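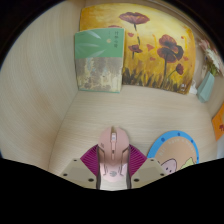 Kulon hand-held gripper, two-finger model

We bought two of these in March for recording pick-and-place work at desk height. They were $873 each, plus $99 for spare finger pads, so a $2,000 budget covered the lot with a bit left over. The ribbed pads are the good part - they sit well against curved plastic. The grip gets heavy by mid-afternoon.
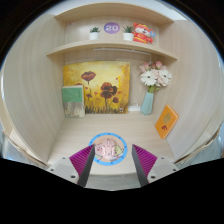 Desk booth with the mouse on its round pad, fingers open.

Budget for a second set of pads at the start. Tuulikki Hirvonen priced the Woltell as well and found its spares dearer. Four stars.

Ritva Saarela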